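# Looking After the Two-Arm Cell: What I Did All Semester

My project was not the glamorous one. Other people in the lab got to teach the arms new tricks, and I got the job of keeping the cell in good enough shape that the tricks could be taught. I signed up for it because I like fixing things and because the slot in the lab went until 7 in the evening, when it's quiet. This is my write-up of how the cell is set up, what went wrong with it, and what I changed. I've tried to put in the stuff I wish had been in the binder when I started (the binder had a parts list and a takeout menu).

## What's in the cell

We call the cell Tai, which was its name before I got there, and I never found out why. It's two arms facing a table, with a hand on each arm and a head camera looking down at the middle. The control software is called Condano and it was written by students before me, which you can tell from the comments. The arms came to us secondhand through a place called Jasstead, with a service manual that covers the arms pretty well and skips the hands completely.

The task we keep the cell ready for is a bench handling one: pick up a packet, pick up a syringe, hold both over a soft target, put everything back. It sounds easy! It's a nasty test for a machine, though, because the packet bends, the syringe is skinny, and both hands have to work in the same small patch of air without smacking into each other. If anything in the cell is a little bit off, this task finds it right away. I ended up using it as my main checkup for everything else.

## Backdrop and table

The first thing I redid was the background. When I started, the head camera looked straight past the table at a shelf full of junk, and every time somebody moved a box on that shelf, the tracking got weird. I hung black fabric behind the cell and covered as much of the view as I could. I steamed it, too, which felt silly until I saw how much better the picture got with the wrinkles gone. There's still a crease across it that I never managed to get out. The tracking doesn't seem to care.

Then the table. It's dark as well, and I love it and hate it. White arms on black are super easy for the camera to find. But the table is a bit shiny, so the overhead lights leave reflections on it, and for a while Condano thought one of those reflections was an object. I spent two evenings "fixing" the hand controller before I realized it was trying to grab a patch of light. I turned one of the lights a little and that was the end of it. Lesson learned: look at the camera picture first, before touching any code.

## The cables

I could write a whole report on the cables. They used to come up over the back of the table and down again, and when an arm reached in low it would drag them along. Twice I had an arm stop with a torque fault that made no sense, and both times it was a cable pulled tight at the back. I rerouted them so they come down from under the arms and curve toward the front, with enough slack that the arm can do its full reach without pulling.

How much slack was pure trial and error. Too little and you get the faults again. Too much and the loop creeps in toward the work area. What I do now is run both arms slowly to the far end of their reach with the power limit turned way down, look at the cables, adjust, and do it again until I'm bored. I also check the connector ends by wiggling them with two fingers while watching the signal in Condano. One of the right arm's connectors turned out to be loose enough that it dropped out whenever the elbow passed a certain angle, and that one bug had been blamed on the software for months.

## Fasteners and covers

The arm covers are held on with small screws that sit down in little round holes, and they back out over time. You can't really see it happening. You hear it, a sort of buzzing when the arm changes direction. I went over both arms with a hand driver and found 13 loose ones on the left and 12 on the right, which was a lot more than I was hoping for. I didn't crank them down hard, because the plastic underneath is soft and I stripped one on my very first day (sorry to whoever gets that arm next). Snug and then stop.

After that I put a dot of paint marker across each screw head and the cover beside it on the parts I could get at, so if a screw turns, the line breaks. I got the idea from a bike shop. It takes a minute to look them over now, and it used to take me most of an hour.

## Hands

The hands are the fussiest part by far. Each one has a bunch of fingers, and each finger has its own idea of where zero is. Over a week of use, zero wanders. You notice it first on the packet: the fingers close, everything looks fine, and then the packet slowly rotates out of the grip like it's bored with you. The syringe is worse. If the fingers are off by even a little, it leans, and once it's leaning there's no saving it.

My re-zero routine goes like this. I power down the hand, open the fingers by hand until they hit their stops, power it back up, and let Condano read the positions. Then I close each finger against a flat gauge block and compare. If a finger is off I type the correction in and repeat until two readings in a row agree. I keep all the corrections in a text file, one per hand, with a note on what the hand was doing that week. The thumb on the right hand needed fixing way more often than anything else, and when I finally took the cover off I found a tendon clamp that was slipping. I replaced it with a spare from Clutis, the little supplier we buy hand parts from, and it's held ever since.

I wipe the fingertips before every session too. Packets leave a film on them, and so does the soft target if you press on it a lot.

## The full check

With the backdrop, the cables, the screws and the hands all done, I put the whole thing together as one check. Both arms come in over the target, one with the packet and one with the syringe, and they hold there right next to each other while I read off the joint numbers. It's the closest the two hands get to each other in the whole task, so if the arms disagree about where the middle of the table is, you see it here.
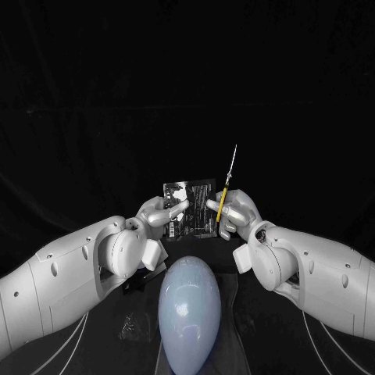 *Full check from the head camera: packet in the left hand, syringe in the right, both held up above the soft target.*

The hold is the part I watch the hardest. I look at the gap between the fingertips and whether it's changing. I look at the needle tip too, because a tiny wobble down at the hand gets a lot bigger by the time it reaches the point. A good hold has the tip sitting still against the black. A bad one has it drawing little circles, and that almost always means I need to go back to the finger zeros.

I keep the target in the lower middle of the camera's view. It's smooth and glossy and egg-shaped, so it wants to roll, and I got into the habit of nudging it gently before a run to see if it stays put. The barrel of our syringe is bright yellow, and I'm really glad it is! I tried the same check with a clear one early on and the camera kept losing it.

## Safety stuff

We've got a real needle in the cell, so I made myself some rules and taped them to the table leg. Hands out of the reach area before the arms get power. Stop button in my left hand during any hold. The syringe gets loaded and unloaded with the arms off, every time, even when I'm in a hurry (especially then). Once I got lazy and reached in for a bit of packet plastic while the right arm was still live. It didn't move, but I felt sick about it for the rest of the evening, and I added a rule about leaving scraps alone until the power is off.

## How it went

By the end I had logged 845 check cycles. The early ones were a mess and I won't pretend otherwise. I was changing three things at a time and then had no clue which one had helped. In July I finally made myself change one thing, run the check, write it down, and only then touch the next thing. It's slow and kind of dull, and I got more done that month than in the two before it.

The torque faults stopped after the cable job. The mystery dropouts stopped after I fixed the connector. Packet slipping got a lot rarer once I was re-zeroing at the start of each week, though it still happens with brand new packets, which are slicker. I don't have a fix for that one. I tried rubber sleeves on the fingertips, and they helped with the packet and made the syringe worse, so off they came.

## Left for the next person

The head camera mount needs attention. It sags a tiny bit over time, and I've been correcting for it in software, which is lazy of me. A stiffer bracket would be better. The left elbow has started to make a faint clicking noise at slow speed, and I checked the cover screws and it isn't those. The spare tendon clamps are in the drawer under the table with the gauge block, and the correction files are in the Condano folder under "zeros". Please don't rename them. I did, once, and the right hand forgot how to make a fist.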